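Open afternoon at the Prusmont robot room: your questions
4 min read

What will I see if I come along?

A robot arm doing table work at close range. For this open afternoon the task is picking up and placing small things: a green ball, a couple of coloured cubes and a wicker basket on a table with a white cloth over it. It is the same kind of job we use when we set up a new gripper, so you are looking at ordinary work and there is no show laid on around it.

Why a ball and a basket?

A cube has flat sides, so the fingers have something to close on. A ball can roll if it is touched off centre. A basket adds a rim and sloping sides to keep clear of, and a woven floor that is not quite even.

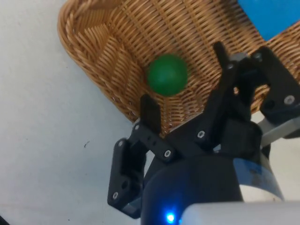

Atif Gilani asked whether the same fingers could manage fruit, as he would like to try it with plums. They might, but we have not set them up for soft things and will not be doing so in April.

Do I need to know anything about robots?

No. Most people who come from Stodenlow and Allelton have never stood near one. Staff will explain each run before it starts, and you can ask questions between runs.

How close can I stand?

Behind the line on the floor. Please keep bags and coats behind it too. If someone steps over, the run is stopped and started again from the beginning, which takes a few minutes.

Does it ever drop things?

Yes. If that happens we leave it where it lands until the arm has stopped, then put it back by hand. Please don't pick it up for us - we know it is tempting.

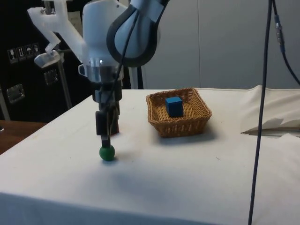
Missed grasps are written down along with the good ones. In the last round at Marwat we logged 1296 runs, and the misses were more use to us than the rest when it came to changing the settings.

Can I have a go?

There are 2 turns at the end of each session, drawn from names left at the desk. You will be shown the controls first, and a member of staff keeps a hand on the stop button.

Can I bring children?

Yes, with an adult. The room can be noisy when the door is open to the workshop.

Is there parking?

There are spaces behind the building. If they are full, use the car park on the Allelton road, 700 metres away on foot.

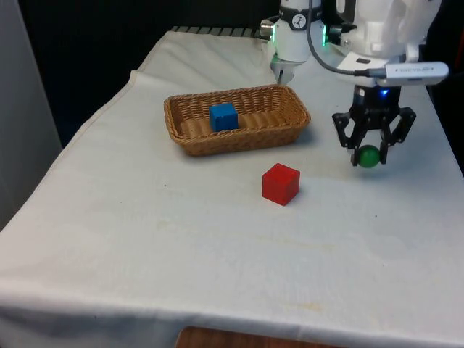
Page by Kulsoom Hayat, Prusmont

What time does it start?

The doors open at 1 pm and the last session begins at 3.30 pm. Each session lasts half an hour. You don't need a ticket, but groups should write to us first so that we can keep a session free.

May I take photographs?

Yes, without flash.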